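Cluroteo: hand-held grippers for recording household handling tasks
Student project report, second stage
February 2021

1. Purpose

The Cluroteo project set out to record everyday handling of clothes in a form that a two-finger robot arm could later repeat. The first stage, finished in December, used the Prunby arm in the teaching laboratory. It was driven by joystick, and a single fold of a flat towel took so long that very few usable runs were obtained. The second stage therefore moved the recording away from the arm. The operator holds the gripper directly, and the arm is needed only for playback.

2. Equipment

The gripper has a black housing, a slotted frame and two yellow fingers. The fingers have an opening through the middle so that they give slightly under load. Stiffer fingers were tried first and tended to drag the top layer of cloth sideways instead of lifting it. Each housing has a label with a printed code, and this number is entered in the run log before recording begins. Runs with no number in the log were thrown away, even where the recording itself was sound.

The fingers are the same shape as those fitted to the Prunby arm, so that a grasp made by hand should be open to the arm as well. The weight is not the same. The hand-held unit is lighter, and the playback software (Wakska) applies a correction at the wrist joint.

3. Method

All runs in this stage were made in a home, with clothes of mixed weight and colour. Sweatshirts were of most interest because the ribbed parts and the main fabric behave differently when pinched. The operator was asked to approach the garment slowly, close the fingers, and pause before lifting.
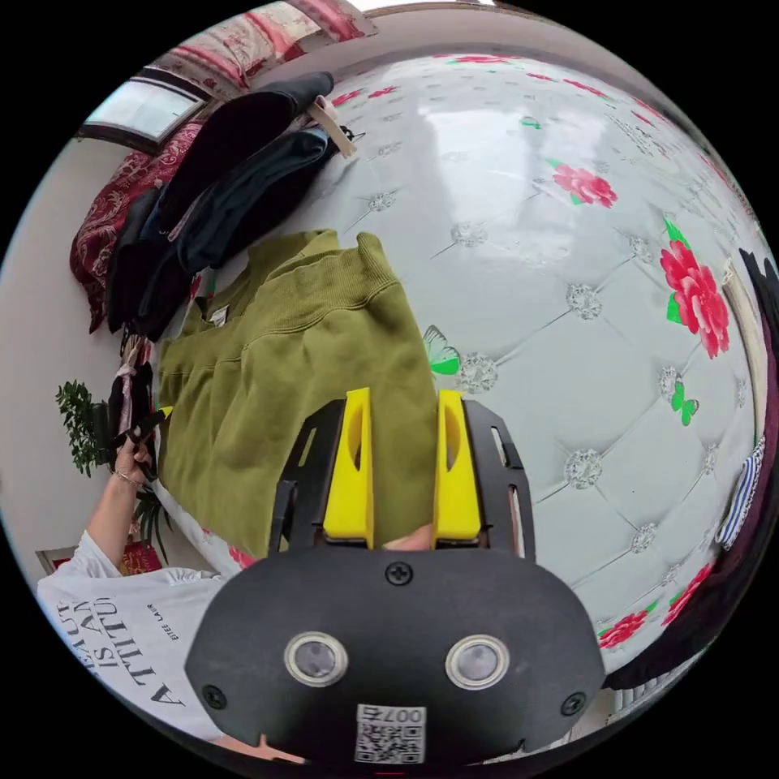 The pause proved necessary for splitting the recordings. Wakska marks the start of a lift by a change in height, and where the operator closed and lifted in one movement the mark fell too late. The instruction sheet was changed after the first 16 runs, which were repeated.

A run was counted as usable if the whole grasp was recorded, the fingers stayed in view throughout and the log entry was complete. Of 217 runs, 168 were usable. Most of the rejected runs failed on the second condition, with fabric folded over the fingertips. In 7 runs the log entry was incomplete.

4. Working surface

The laboratory runs had used a plain grey mat. On a patterned cover the Buschmann edge finder, which had worked well on the mat, often took printed shapes for the outline of a garment. Reflections on a glossy surface caused a further error, mainly when a window stood opposite the operator. 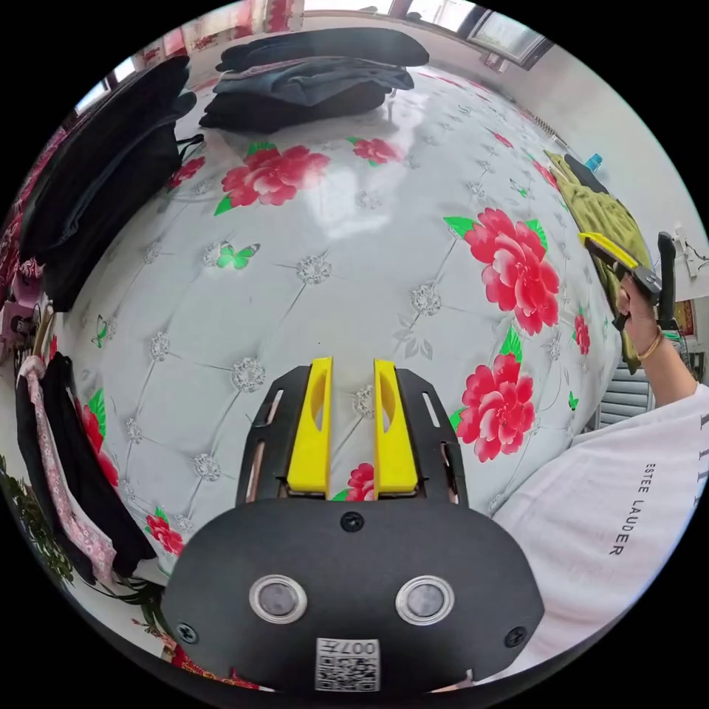 Figure 2. Gripper over the flower-patterned cover, with folded dark clothes at the far side and a second gripper at right.

Two changes were made. The edge finder was limited to the area between and just beyond the fingers, and very bright patches were masked before the outline was drawn. False outlines became less frequent but did not disappear. Dark garments stacked on one another remain difficult, as the boundary between two black layers is weak in any light.

5. Position tracking

The position of the gripper is worked out from its own view of the room. Fixed objects with clear corners are useful for this. Plain walls are of little use, and curtains can mislead the tracker if they move. Before each set of runs the operator lifts the gripper and turns it slowly so that the tracker can build a map.
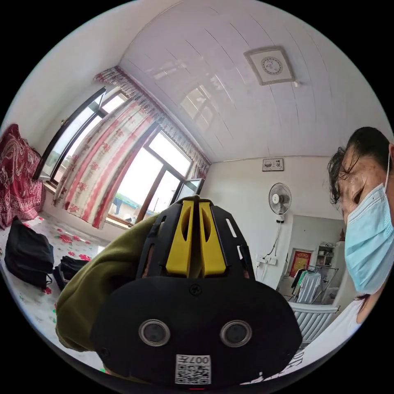

Figure 3. Gripper raised towards the room, with the window, monitor and wall fan behind the fingers.

Tracking was lost most often when the gripper was held close to the cloth for a long time. Returning to a raised position between grasps allowed the tracker to recover, at the cost of a longer recording.

6. Playback

Playback was limited to single grasps. The Prunby arm repeated the approach reliably but closed too early on thick cuffs. The likely cause is the time offset between finger width and position, which was measured once only and may drift. Full folds were not attempted.

7. Remaining work

The offset is to be measured at the start of every session. The log will be filled in by scanning the label, so that the number cannot be left out. Runs with two grippers at once have to be aligned in a common map before they can be used, and Wakska does not yet support this.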